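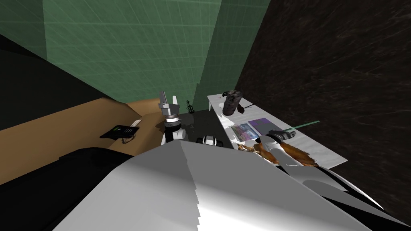

Robotics club moves its season into the simulator

Home News Clubs Calendar Staff Contact

Members of the Bimarer school robotics club have spent most of the fall working on a two-armed robot that exists only on their screens. The team, which meets after classes in the computer lab, is preparing an entry for the Skosico student challenge, a contest held entirely in simulation. The first round of entries is due on 6th December, and the final is planned for May.

Each team in the challenge gets the same kind of task. The robot has to find a named item in a cluttered room, pick it up and set it down somewhere else without knocking over anything nearby. The club's practice room has a telephone on a counter, a small violin on a black tabletop, and a long white table with a purple book and a colorful magazine on it. Students can change the layout between runs, and they usually do.

The club has 19 members this year. Half of them had never written a line of code before September, said club adviser Libor Oravec, who teaches physics and took over the group two years ago.

"Last year we built a machine out of parts and spent a lot of the season waiting for parts," Oravec said. "Now a student can try something, see it go wrong and try again before the bell. They get a lot more practice that way."

The students divided the work in October. One group writes the code that moves the arms, another handles the views from the grippers, and a third keeps the run log. The log stood at 188 runs when the club met last week. Of those, 37 met the contest rules from start to finish. The rest were stopped early, ran out of time or ended with something on the floor.

Much of the current work is on the wrist views, which look out over the housing and past the two fingers. Students use them to check which way the gripper is pointed before they let it close on anything. The view from above the robot gives a better sense of the room, but it does not help much with the last few inches of a reach, members said.
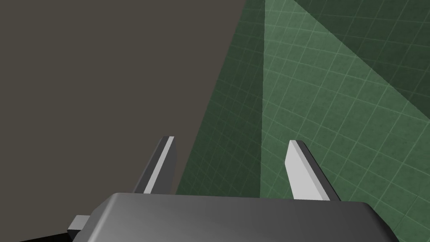 Wrist view in the simulator, with the gripper open and the tiled green surface behind it.

The group working on these views has had the hardest time with large, plain surfaces. When one side of the view is a single dark color, the program has little to go on and can misjudge how far away the surface is. The grid lines on the green tiles are easier because the program can follow them as the arm turns. Bands of light and shade caused trouble at first, too. An early version of the code treated the line between a bright strip and a dark one as the edge of an object and stopped the arm each time it met one.

The fix took two weeks. The students now save a wrist view, move the arm a small amount and save another, then compare the pair. 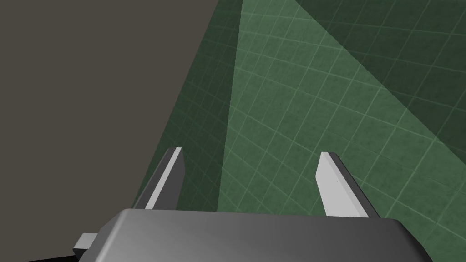
It is slow work, and the group has asked for a second afternoon in the lab until the entry is sent in. Oravec said the school has agreed, as long as the room is free by five.

Trodex, a local software company, is lending the club four desktop computers through the end of the school year. Two of its engineers also visited in November to go over the students' code. Their main advice was to slow the arms down and to use shorter names for things. The club took the first suggestion and is still arguing about the second.

Teams are scored out of 100 in the first round. The club needs 92 points to go straight to the final — anything lower means a second qualifying task in the winter. Its best practice score so far falls short of that, but Oravec would not say by how much.

The final will be held at the Procházka Hall, where the runs will be shown on a large screen and teams will answer questions from the judges. Families are welcome. Tickets are free, but seats have to be reserved at the school office.

Students who would like to join the club can still do so after the winter break. No experience is needed.

Contact the school office | © Bimarer School News | Back to top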